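May
Posted by Annelies De Bruijn, Takstead workshop
Print this entry | E-mail this entry

Clear plastics: bin, grime patch, storage

Went back to the clear set in the afternoon. The full set is 36 pieces on the sheet, and the sheet still uses the old Drekatstead names for half of them, so "tub, long" and "box, rect., clear" may or may not be the same item. I have stopped trying to reconcile the names from the sheet alone. Each piece will be measured with the calipers, length by width by height, and the measurement becomes the first column. Name second. Anyone who wants to keep calling them by the old names can write those in the remarks.

Calipers: use the plastic-jawed ones from the second drawer. The steel pair left a line on a Burkton lid last month. It is shallow but it catches the light from every direction and the lid no longer matches its twin.

Washing. Warm water, two drops of the unscented detergent, 20 minutes, rinse, stand on the rack with the open side down. No paper towel. Lint from paper towel on clear plastic is harder to get rid of than the original dust, and rubbing charges the surface so it collects more. The microfiber cloths are fine if they have been washed without softener. The ones in the blue tub have not been, as far as I can establish. Kocabaş has the clean ones on his side of the bench.

Pieces with ridges or facets need the soft brush. Detergent dries in the grooves and leaves a white ring that looks like wear. Two pieces were logged as "worn" in the previous round and came up clear after brushing. Corrected in the sheet, old entry struck through and left legible.

The gray bin. I want to put down the condition as it stands before anything is done to it.
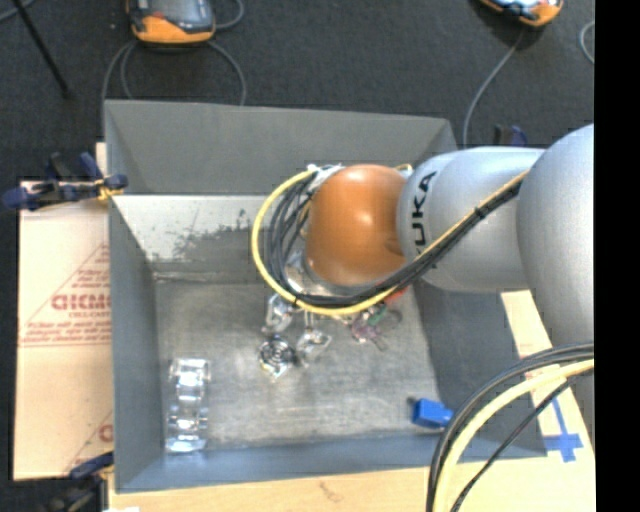 Clear pieces in the gray bin, mark on the back wall, blue clamp at right.

Back wall: dark smudged patch across the inner face, mottled. The floor is lighter than the walls, scuffed, with faint streaks. None of this matters for opaque parts. For clear ones it does, as whatever is behind the piece is seen through the piece, and a streak on the floor reads as a scratch in the plastic. I have made that mistake on the sheet at least once (row 11, since corrected).

The long rectangular container is the easy one to find. It has bright highlights along its edges and could be picked out from across the room. The small round one with the concentric ridges is harder. Lying flat it takes on the gray of the floor and most of what is left to see is the ridges. The faceted piece is somewhere in between. The purplish one with the green on it is no trouble at all and should probably be on a different sheet, under tinted.

Cleaning tests on the patch, done on the outside of a scrap offcut from the same supplier and not on the bin itself:

Detergent and cloth: lifts loose dirt, leaves a gray shadow.
Isopropanol: better. Slight dulling after repeated passes, visible only at a low angle.
Melamine sponge: removes everything, including the surface texture. Do not use.
1000 grit, wet: tried for completeness. Gives an even matte finish but lighter than the surrounding area, so the patch would be exchanged for a pale one of the same size.

Plan is detergent, then isopropanol, two passes, stop. If the shadow stays, it stays. A painted liner was suggested. I am against it for the sloped walls, where it will lift at the corners, but a loose floor sheet in mid gray would be acceptable if it is cut to lie flat without tape. Tape edges show through clear parts worse than the streaks do.

Lighting. Overhead tubes only gives long highlights on anything with a straight edge. With the side lamp added there are two sets of highlights and the edges become difficult to read. Side lamp off for inspection from now on. I would like to try a diffuser over the nearest tube but there is none in the building that fits, and Burkton quoted a lead time I am not going to write down here.

Carpet. The dark charcoal carpet hides clear pieces completely. A lid went down last week and took over an hour to find, under the radiator, by feel. Anything small should be carried in a closed tub between the sink and the bin. Flashlight held level with the floor works if something is dropped: the edge lights up before the face does.

Storage. Nesting the containers saves a shelf but scuffs the inner walls. One tissue sheet between pieces, acid-free, no printed paper. The current box of tissue says 2029 on the end flap, no explanation of whether that is a lot number or a date. Kocabaş thinks lot number. Copied onto the sheet as written.

To do:
- measure the remaining lids
- move the purplish piece to the tinted sheet
- rewash the cloths in the blue tub, no softener
- ask Takstead stores for mid gray sheet, matte, loose
- reorder soft brush heads

Bin to be wiped down tomorrow morning before the pieces go back in.

Recent entries
Caliper check, plastic-jawed pair
Drekatstead naming: what the old sheet means
Label residue on lids, three solvents
Shelf plan for the tinted set
Tissue or foam between nested tubs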